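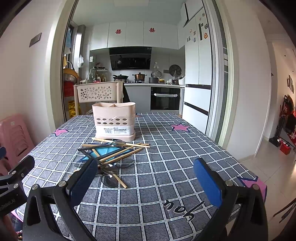 Razia Swati put her objection in one sentence at the end of a shift in July: if the machine takes the sorting, the people get what the machine drops, and that is a worse job than the one they have now. I wrote it on the whiteboard next to the cell layout and left it there. Most of what follows is an attempt to answer it with what the line has shown me so far.

Background for anyone who has not read the earlier posts. I do process engineering at Kirnora, which rents, washes and repacks tableware for canteens and caterers. Chopsticks, spoons and spatulas come back mixed in sacks. They go through the wash tunnel, get tipped onto a table, and are sorted by hand into caddies. A caddy has compartments, the sticks go in upright, and the rest goes in where it fits. Sorting has been manual for as long as the site has existed. Cell 3 is the first place where an arm does part of it.

The arm is an Oltum with a two-finger gripper and soft pads. The software that picks a grasp comes from a small integrator called Vainio. It is trained on examples of people doing the same task with gripper tools in their hands, in ordinary rooms, on whatever table is there. I was skeptical of that at first, for the usual reason: our table is stainless, our lighting is fixed, and I would have trained on our table. Vainio's argument was that a model that has only seen one table learns the table. After three weeks of trials I have stopped arguing the point. The cell kept working when we changed the lamps, and the old vision system on the tray line never survived a lamp change in its life.

The task breaks down like this. A stick lying by itself is easy. A stick lying across two others is easy if the arm takes the top one. The hard case is a pile in which the top object is clear or shiny, because the depth estimate goes bad and the fingers close either on air or on two things. Once a stick is held, it has to be turned from flat to upright and lowered past the rim without hitting the sticks already standing there. People do this with a small roll of the wrist and don't think about it. The arm does it as a separate move, and that move is most of the cycle time.

Numbers from the last full shift before I wrote this: 1085 sticks presented, 1030 placed without help. The remaining 55 went to a person. Of those, 19 were double picks, where the arm noticed the weight was wrong and put both down again. The others were mostly sticks that leaned on the rim and never went in. I don't have a good comparison figure for manual sorting, as we never logged it by piece. We logged caddies per shift, which hides everything I now want to know.

So, to the objection. Fifty-five exceptions in a shift sounds like very little work, and in hand motions it is. The trouble is how they are spread out. They come in clusters when a bad sack is tipped, and then there is a long gap. The person at the cell can't leave and has nothing to do. In the first week the two operators on rotation both said the same thing to me separately, that they were more tired at the end of it than after a day of sorting. I believe them. Watching is work, and we had budgeted it at zero.

We have changed three things.

First, the reject chute. Exceptions used to stop the arm and sound a tone. Now the arm drops the item into a side tray and carries on, and the tray gets emptied when it is convenient. The tone is gone except for real faults. This took one afternoon and should have been in the original design.

Second, inspection moved. Sorters used to catch cracked sticks and bent spoons by feel while sorting. The arm doesn't feel a crack. For the first few days we shipped caddies with split sticks in them and got a phone call from a caterer, Flotton, who were polite about it. Inspection is now a station of its own after the cell, with a chair, a good lamp and a proper reject code list. It is staffed by sorters, because they know what a bad stick feels like. The job has been regraded one step up. I had to ask for that twice.

Third, the operators can now correct the cell themselves. There is a hand-held version of the gripper on a hook by the guard door. When the arm keeps failing on something, an operator takes the tool and does the task a few times the way it should be done, and the recordings go to Vainio with the next batch. Razia has done most of these. She is quick with the tool and she has opinions about finger angle that have made it into the settings file under her initials.

Fill level matters more than I expected. With the caddy nearly empty the first stick falls over to one side, and the next one has to go in beside it at a different angle. With it half full there is something to lean on but less room to come in. The model does best in the middle of that range. We tried starting each caddy with a few sticks placed by hand, which worked, and then dropped it, as it put a person back on the same clock as the arm. 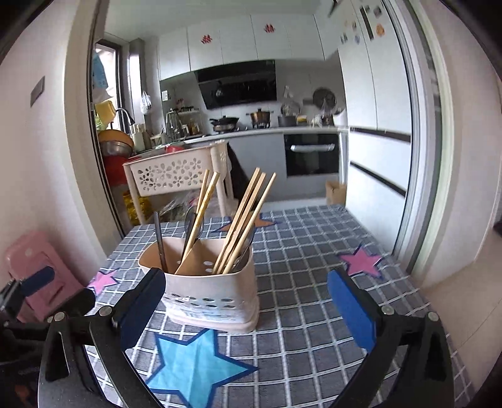

Sticks upright in the caddy, fingers open on either side.

What hasn't changed is headcount. Four people worked the sorting table on each shift and four people work the area now: one on the cell, one on inspection and two still sorting by hand, because one cell does not cover the volume. I have been asked whether that will hold when the second cell arrives. I don't set headcount and I have said so. What I can do is write the staffing of inspection into the process sheet as a requirement, with the split-stick complaint attached, and I have done that.

Razia's sentence is still on the whiteboard. She read a draft of this post and said the chute was a real improvement, the regrade was fair, and the long gaps were still long. She wants rotation every hour between the cell and inspection. The shift plan currently says every two. I ran it both ways on paper and the cost of the extra handover is small, so we start on the hourly version with the next plan.

Open items, mostly for my own use:

Clear spoons are still taken out by hand before tipping. Matte spray was suggested for trials and rejected for food contact.

The pads wear on the leading edge. I am logging replacement dates by cell hour.

The wrist move needs a shorter path when the target compartment is on the near side. Vainio has the recordings.

Manual sorting needs a by-piece count for at least one week, with the sorters' agreement, before the second cell goes in. After that there will be no baseline left to measure.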